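Looking after window blinds in a home office

Posted 14 December 2018 by Chi-keung Mak

Blinds in a room used for work collect more dust than those in a bedroom. The computer fan moves air about all day and paper sheds fine fibres. Ten minutes once a month saves a full afternoon in spring.

Dusting

Close the slats fully so they make a flat surface and wipe from the top down with a dry microfibre cloth. Turn them the other way and do the other side. An old cotton sock over the hand works as well and gets round the cords better. Do not start with a damp cloth. Water turns dust into a grey paste that sticks to the ladder strings, and it is hard to get out once dried.

A vacuum with the soft brush fitted is fine for aluminium and plastic slats. Keep the suction low. Thin slats bend easily and a crease will not come out.

Washing

Greasy marks come off aluminium with a little washing-up liquid in warm water. Wring the cloth until it no longer drips. Support each slat from behind with your other hand, wipe, then dry straight away.

Real wood slats should not be washed. Use a dry cloth, and for a sticky spot a cloth that is barely damp.

Fabric roller blinds are best left on the window. Pull them right down, brush off the dust and go over stains with a white eraser of the kind sold for drawing. Leave them down overnight if you have used any water. I rolled one up too soon in October and had to treat it for mildew.

Measuring for a replacement

Measure the recess at the top, middle and bottom and write down the smallest figure. My own window came out at 171 cm wide at the sill and a touch less at the top, so the smaller number went on the order. The drop was 182 cm. Use a steel tape, as cloth ones stretch.

Check whether the shop wants the recess size or the blind size. Wevier asks for the recess and takes off the clearance itself. Jenik wants the finished width. I got this wrong the first time and ended up trimming a bottom rail with a junior hacksaw.

Cords that stick

A blind that will not stay up usually has dirt in the cord lock. Pull the cord towards the middle of the window, then straight down, a few times. If that does not free it, take the blind off its brackets and blow out the lock with a bicycle pump. Do not oil it. Oil holds dust and marks the cord.

Frayed cord should be replaced before it snaps. A small reel of Nerkik cord cost me 78p in a clearance bin and there is plenty left. Melt the cut end with a match so it threads through the holes. Fit a cleat well out of reach of children and wind any loose cord round it.

Glare on a screen

Set the desk side-on to the window if the room allows. With slatted blinds, tilt the inner edge down so that daylight goes up to the ceiling. A plain white ceiling spreads it evenly.

Spare parts

Keep brackets, end caps and the odd slat in a labelled bag. Makers change their fittings often, and a Paisan bracket from a few years back will not take the current head rail.
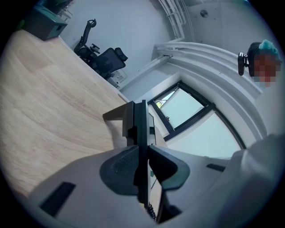

How do I stop a roller blind from running off to one side?

Pull it right down and put a short strip of masking tape on the bare tube, at the end it is drifting away from. Roll it up and check. Add a second layer if it still wanders. If the tape makes no difference, put a spirit level on the tube, as one bracket may be lower than the other.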